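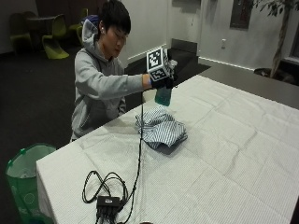
Spray bottle and the striped cloth, long table

From: Manikandan Bhat
To: the household list
Date: December 30, 2019
Subject: Re: Damp spraying instead of ironing

Palaniappan wrote:

> I've given up the iron for everyday things. Fill a spray bottle
> with tap water, add a capful of fabric softener, mist the creases
> and smooth them out with your hand. Hang it up and it's ready in
> 2 minutes. Works on any cotton. I did a whole wash of shirts this
> way in October and they looked pressed.

Any cotton? I have my doubts, and I've had them since the last time this went round the list.

Look at the striped stuff in the picture. It's bunched up in folds, and thin stripes like those show every wobble. A plain tea towel forgives you. With pinstripes the eye runs straight down the line and stops at each kink. I'd want to see one of those October shirts next to an ironed one before I believed "looked pressed".

I did try it at home, on 3 old work shirts. The thin one came out passable. The other two had flatter creases, but they were still creases, and the collars were hopeless. After 2 minutes they were all plainly damp. The thickest took 60 minutes on the hanger, in a warm room, and I can iron a good many shirts in that time.

The softener bothers me more. Mine left a faint mark on a dark sleeve that needed another wash. Plain water did the job just as well, or just as badly. If you must add something, try it on the tail first.

A few questions for Palaniappan:

How far away do you hold the bottle? Close up, mine gave blotches.

Were the shirts straight out of the machine, or had they been sitting in a heap? I suspect that matters more than the spray.

What's the cotton content? One of mine says 85 per cent and I can't tell if that counts.

I'll grant that it's handy for a pillowcase, or before a train – I wouldn't wear the result to a wedding.

Has anyone else timed the drying?

Manikandan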